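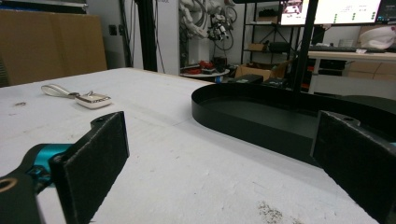

Gostgate 桌游社 · 社员轮流写

上个月社里群里又转了一篇讲“入口托盘”的文章,大意是:桌上放一只托盘,进门把钥匙、零钱、耳机统统扔进去,从此再也不用找东西。底下一排人点赞。我没点。我对这类文章一向抱着怀疑,写的人多半住在样板间里,桌上总共三样东西,其中一样是干花。

不过话说回来,我们活动室那张白桌子确实乱。骰子、计分纸、谁喝剩的半瓶水、写到没墨的笔,全堆在一起。所以轮到我管桌子的那两周,我决定按文章说的试一遍,试完骂它也骂得有底气。

托盘是黑色的椭圆形,挺大一只,边沿不高,直上直下,底面光溜溜的。花了35块,在 Pendness 买的。店里还有一款小的,19块,我犹豫了一会儿。文章里说“宁小勿大,大了会招杂物”,我觉得这话没道理,小的放两串钥匙就满了,剩下的还不是摊在桌上。事后看,这一条它可能说对了一半,后面再讲。

先说放的位置。文章建议放在“视线自然落下的地方”。我站在门口试了几次,视线自然落下的地方是地板。最后放在桌子右半边,理由很朴素,左半边靠近大家坐下来先占的位置,放了也会被推走。托盘摆上去以后,白桌子黑托盘,看着倒是清楚,这一点我承认。

然后是钥匙。我自己那串现在只剩一个扣:白色带子,一个小金属环,连着一块白底银边的圆角长方牌子。以前上面挂得满满当当,自行车锁的、信箱的、老房子的,还有一把至今不知道开什么的。某天下定决心拆掉,拆完轻得像丢了东西,头几天摸口袋总要心慌一下。这个扣就躺在桌子左上方,离托盘一大段距离。托盘是空的。

我想说的其实就是这件事。托盘是我买的,位置是我选的,文章我读了两遍,结果我进门以后,手一松,钥匙扣还是落在老地方。习惯这个东西不看你桌上有什么容器。文章里说“两周即可养成”,不知道是谁的两周。我那两周里,记得放进托盘的日子,多半是因为正好想起来要写这篇东西。

社里其他人的表现也差不多。第一个晚上大家很新鲜,手机、门卡、口香糖都往里放,散场的时候有人拿错了耳机。第二次来,托盘里多了一叠 Westevura 的扩展卡,还有一包拆开的饼干。再往后,它就成了放饼干的地方。这就是我说的那一半:大托盘确实招东西,招来的跟钥匙没有关系。我把饼干请了出去,把里面的渣子倒掉,重新擦了一遍,空着摆回原位。

顺便讲讲擦桌子。白桌面是当初投票选的,我投的反对。理由写在群里,现在还能翻到:白色会显脏。支持的一方说显脏才好,脏了看得见,看得见才会去擦。听上去很有逻辑。实际情况是看得见,也没有人擦。桌面上那些浅灰色的印子、小斑点,我用湿布擦过,用洗洁精擦过,也用 Gilbert 那种号称什么都能擦掉的海绵擦过。灰印淡了一点,还在。至于那种海绵,包装上写能用70次,我用到第二次就开始掉角,掉下来的碎屑还得再扫一遍。

靠桌边有一片灰,连灰带渣,我一开始以为是印子,伸手一抹才发现是松的。这种灰很讨厌,用湿布一推就成了泥,用干布又赶得到处都是。我现在的做法是先拿一张废计分纸,折一道,贴着桌面慢慢把它刮到一起,再倒掉,最后才上湿布。比海绵管用,也不要钱。

后面靠墙立着的那块牛皮色纸板,有人问过要不要扔。我的意见是先留着。它干干净净,一个字没写,够高,铺在桌上刷漆、喷胶都合适,真要去买这么大一张还不好买。文章对这种东西的态度很坚决:“半年没用就请它离开。”我照着这句话扔过一个装棋子的木盒,扔完第三个星期就需要它。从那以后凡是句子里带“请它离开”的,我都先放一放。

说句公道话,这次也不是全无收获。因为摆了托盘,桌子右边那块地方总算没有再堆计分纸,大概大家觉得那里已经有主了。一只空托盘占住位置,别的东西就不好意思来。要说这是收纳,我不太同意,但是效果有一点。

还有人提议换成带格子的,每格贴标签。我反对。贴了标签就要有人去维护标签,我们连笔没墨了都不扔。真想试的话请自费,我可以把那19块的小托盘链接发出来。

目前的安排:托盘留到十一月底,里面只许放钥匙、门卡和骰子,不许放吃的。散场前最后走的人把桌面刮一遍,废计分纸在抽屉第二层。到时候如果里面又是饼干,我就把它拿回家端菜,35块也不算白花。

我的钥匙扣嘛,写完这段我会去把它放进去的。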